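## Setting up your Arik audio guide for the Flultport old town walk

Welcome, and thank you for choosing to see Flultport on foot! The Arik is the small handset you picked up at the desk (or had sent to your hotel), and it will talk you through the whole walk from the harbor gate up to the Moldovan Chapel. Setting it up takes a few minutes, and it is much nicer to do it sitting down with a coffee than standing on the quay with the gulls after your sandwich.

### Before you leave

1. Hold down the side button until the handset says hello. If it stays silent, leave it on its charger for a while and try again.
2. Choose your language with the up and down arrows, then press the round button. The English commentary is read by Shona Moffat, and the German one by Rüdiger Sauerland, who also wrote most of the stories about the shipyards.
3. Type in your walk number. The full old town walk is 123, and the shorter one, with no stairs after the fish market, is 335.
4. Plug in the earphones and play the welcome track. Set the volume a little higher than feels right indoors — the harbor is a noisy place, especially in August.
5. Press and hold the star button until you hear two beeps. Your handset now knows where the walk begins.

**Note:** You can change the language at any point along the way. The track you are on will start over from the beginning in the new language, so wait for a pause if you don't want to hear the tale of the salt merchant twice in a row (though it is a good one, and Ingeborg Hellwig's recording of the old song at the end deserves a second listen).

### On the walk

There are 13 stops, each marked by a blue enamel plate on a wall or railing with the stop number on it. The handset starts each track by itself when you come near the plate. In the narrow lanes behind the Customs House the signal can wander a bit, and there you may have to help it along:

1. Find the number on the blue plate.
2. Enter that number on the keypad and press the round button.
3. Walk on when the track ends. The handset goes back to finding stops for itself once you are out in Rope Square.
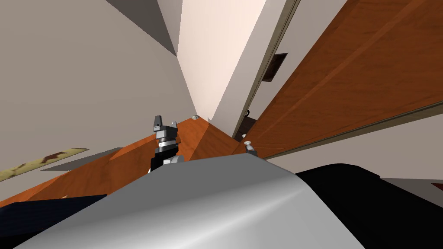

Can I do the stops in any order I like? The stories stand on their own, so start wherever you please, but stops 6 and 7 are best heard one after the other. Both deal with the great fire of 1709, and the second picks up right where the first leaves off.

**Caution:** Please take out one earphone when you cross Quay Street. The trams come around the corner faster than most visitors expect, and they are very quiet.

**Caution:** The steps up to the chapel are steep and slippery after rain. If you would like to skip them, enter 335 at the fish market and the handset will lead you along the level path by the wall. You'll still hear the chapel story, told from the garden gate with a fine view of the tower.

### Pausing, lunch and bringing it back

Press the round button once to pause and once more to carry on. A paused handset goes to sleep to save its battery, but it remembers your place, so take as long over lunch as you wish. A full charge lasts nearly the whole day.

When you have finished, drop the handset in the return box beside the harbor gate, or hand it to Uwe Voß at the desk, who is there until 7 p.m. and is always happy to hear which stop you liked best. Earphones are yours to keep.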